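I have a rule I'd like every robot shop to steal, and it fits on a sticky note: slow down before the fingers close. We've had it on the wall at Utov since July and I still get grumpy emails over it.

The usual complaint is speed. Anathi Sibiya, whose opinion I trust on nearly everything else, thinks a fixed speed cap near the part is a crutch for lazy programmers. Maybe so! But I've read all 631 entries in our fault log (yes, on purpose, with coffee), and the ones that made me wince were fast approaches on light, flat parts. The wrist camera gets a smear, and then we ask the software to make a good choice from a smear.

Standards people love force limits and fences, and I'm glad they do – I like my hands. What I'd love to see is one plain line on what the arm has to see clearly before it grabs. Write it down, test it, and make people sign for exceptions.
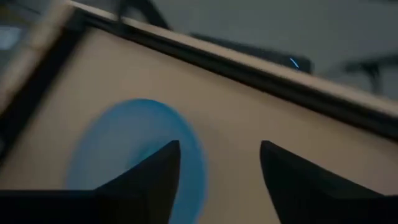
*Open fingers over the tray, with the blue disc blurred at the edges.*

If your own wrist views look like that at grab time, try the cap for one shift and read your log afterward. Then write and tell me I'm wrong – Anathi already has, twice.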